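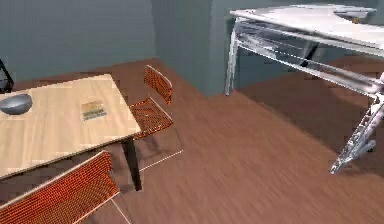 Renting out a spare room in Plondari

When Noemi Escobedo first let a room in her flat, she wrote the advert in ten minutes and had almost 300 replies by the end of April. She read every one of them. "I thought it would be rude to skip any," she says. "I wouldn't do that again."

She has had four lodgers since then. The first stayed a month. The second, a night-shift baker at Mansour, stayed two years and still sends her a card at New Year.

The rent is 500 a month with bills included. Escobedo tried splitting the bills for one winter and gave it up. "We were arguing over a gas bill of 312 and neither of us could say who had used what. Now there is one price, and I put the heating on when I'm cold."

She asks for a month's deposit and writes everything down before anyone moves in – guests, washing days, which shelf in the fridge.

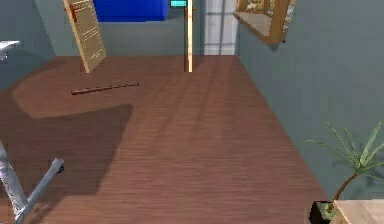 On the question of deposits, Mansour lodger Ilie takes a different view, and says a month is too much for people on a first wage. He paid his in two parts.

Escobedo agreed to that, and would do so again. "I only want to know that somebody means to stay," she says. Her current lodger is moving to Serton in the autumn. The next advert is already written, and it asks people to ring after six in the evening.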